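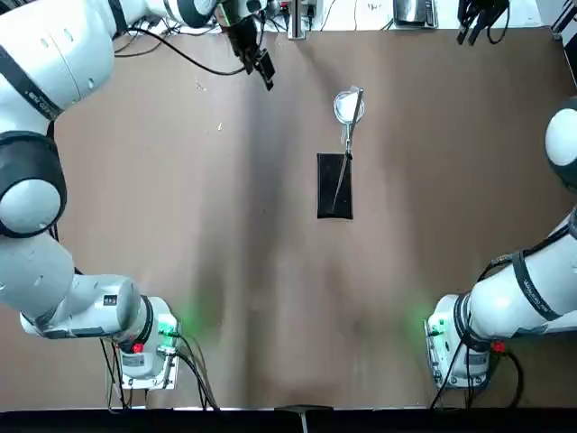 Bench after the second re-level. Both bases on their plates, green lights on, magnifier on the black pad.

**April, bench 2, Plolcombe shared workshop**

Picked up from the drift problem in the last entry. Left arm was landing low and toward the near edge on every approach to the pad, and the error grew with reach. Right arm was fine. I had put it down to the wrist calibration and redone that twice with no change.

Checked the mounting plates this time. Left plate had a film of old adhesive under one corner. Scraped it, wiped with alcohol, put the plate back and torqued the bolts in a cross pattern. Repeated the reach test with the same poses. The low landing is gone at short reach and much smaller at full reach. What remains could be the table. The brown sheet is not bonded in the middle and I can feel it give when I press on it.

**Controller**

Both arms run from the Danladi board now. The old one would drop the left arm's bus if both arms were commanded together from cold. Settings as left tonight:

- loop rate 200 Hz, both arms
- command timeout 12 ms
- joint speed limit at the low preset
- torque limit unchanged from last month

Ran 3000 cycles of the empty wave routine, both arms, grippers open. One timeout on the left, none on the right. Log shows it early in the run, during a file write on the host. Moved logging to its own process and have not repeated the full count.

**Magnifier pick**

The task Debora Galli wants for the open evening: left arm picks up the magnifying glass by the handle, holds it over a printed card, sets it back on the pad. Right arm holds the card. Work so far is left arm only.

Handle is long, thin and metal, so the bare fingers slide along it. Approach from the lens end is bad because the lens is the heavy end and the handle swings as soon as it lifts. Gripping close to the dark fitting is better. Best results with the handle lying diagonally across the pad and the lens resting just beyond its far edge. If the whole thing sits on the pad, the fingers press the pad before they close.

The overhead lights reflect off the top of the lens and the detector sometimes reports the reflection as a second object. Masked it by brightness for now. Diffuser would be the proper fix.

Tried Drisalen grip tape on a spare pair of fingers. Holds well, leaves residue on the metal. Not fitted to the arms.

**Cables**

Left gripper cable still loops out wide between the upper arm and the gripper. It clears at the poses used tonight. At full wrist rotation it pulls tight, so rotation is capped in software until I fit a clip. The bundles at both bases hang loose toward the near side of the table and need tying before anyone else uses the bench. Use hook-and-loop, no zip ties, the connectors have to come off for the Trovell adapter.

**Open**

- Bond or clamp the brown sheet, then repeat the reach test
- Repeat the cycle run with separate logging
- Clip for left gripper cable
- Ask Debora for the card size and stock
- Right arm card hold: 200 mm above the pad is a guess, check against the focal length of the lens

Bench powered down at 9:40 pm. Stop buttons on both bases tested before shutdown, both cut motion.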